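Our Visit to the Pärn Open Day
Project report, term 2

How we got there

I put my hand up for this one mostly because it meant a bus trip to Bridudbridge, but I'm really glad I did! Leanne Lockwood and I were paired up, and Mr Pickering drove. The building dates from 1857 and used to be a wool store, so it's freezing inside, even in June. Bring a jumper if your class goes.

What we saw

Viera Mikuš showed our group through the workshop, where they're teaching a robot arm to take old desktop computers to bits for recycling. I'd pictured something huge behind a cage, but you stand pretty close (behind a yellow line). She told us they have 88 donated computers to practise on and that no two makers put the screws in the same spot, which sounds like a nightmare to program.

The arm has a little camera at the wrist and we could watch its view on a monitor. My favourite part was when it was over an open case, with the motherboard, the four memory slots and the open CPU socket all showing. Leanne spotted the coin battery before I did, and it even says BATTERY next to it.
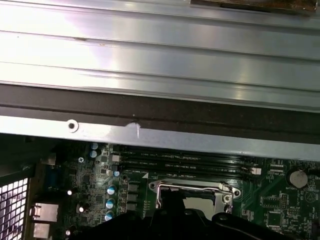 What I'd do differently

I only wrote down 13 lines of notes and half of them are about lunch. Next time I'd take my questions in already written, and I'd ask how they decide which part comes out first.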